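Cup slips in sim after lift, grasp planner says it's fine

mtb_kinematic
I'm running pick tests in simulation with the Rullard planner and the Endow controller on top. Task is pick up a cup, hold, move to a goal pose. 500 episodes overnight. 279 finished clean. Most of the rest fail the same way: the grasp closes, the cup lifts a little, then rotates in the fingers and the goal check fails on orientation. Grasp score is high on all of them. Physics step is 500 Hz, control at 30 Hz. Anyone seen this?

deadreckon
Friction on the cup mesh? Default in a lot of asset packs is way too low for plastic.

mtb_kinematic
Already raised it. Went from 0.4 to 0.9 and got a handful more successes, nothing big.

pallet_jack
Post a frame from one. "Rotates in the fingers" can mean three different bugs.

mtb_kinematic
Ok, one of the episodes, during the hold phase. The can and the fruit are distractors and get random positions.

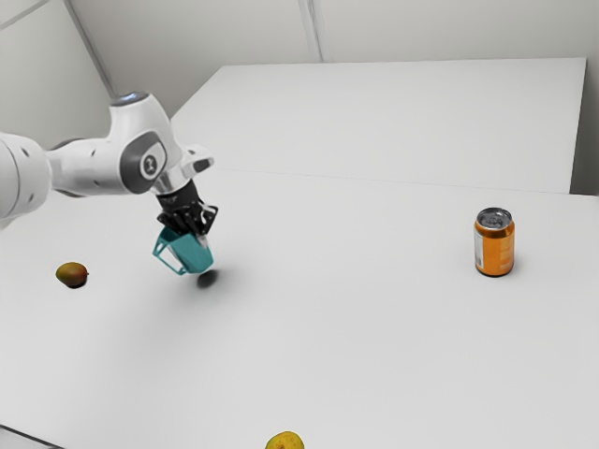

Teal cup in the gripper just off the table, hold phase.

pallet_jack
Your fingers are up on one side of the cup, not across the middle. With thin walls and all the weight hanging off to one side it's going to swing. Friction won't save you if the contact patch is two points. What collision shape are you using for the cup?

mtb_kinematic
Convex hull.

pallet_jack
Then the planner thinks the cup is solid. It has no idea there's an opening, so it scores a grasp near the rim the same as one through the body. Run a convex decomposition and rescore.

deadreckon
I don't agree that's the main thing. A hull would still give a decent antipodal grasp if the pose was right. I'd look at the perception side first. If the pose estimate is off by a centimeter you get exactly this kind of off-center grab with a high score. Feed it the ground truth pose and rerun.

skok_user34
Agree with deadreckon. We had this in Skokby last September and it was a camera extrinsic that nobody updated after the table height changed.

pallet_jack
Fine, but ground truth pose on a hull is still a wrong model. Do both, one at a time, same seeds.

mtb_kinematic
Reran 30 of the failed seeds each way. Ground truth pose with the hull: 4 pass. Estimated pose with the decomposed mesh: 19 pass. Haven't done both together yet. The decomposition made 34 pieces and the sim is noticeably slower.

deadreckon
Ok, mesh it is. I'd still check the 11 that are left for pose error.

pallet_jack
34 is a lot for a cup. Cap it at 12 or so. Bozkurt has a flag for max hulls in the import script, no idea if it works on the current version.

mtb_kinematic
Flag works, but it closed the opening again at 8. Trying 16.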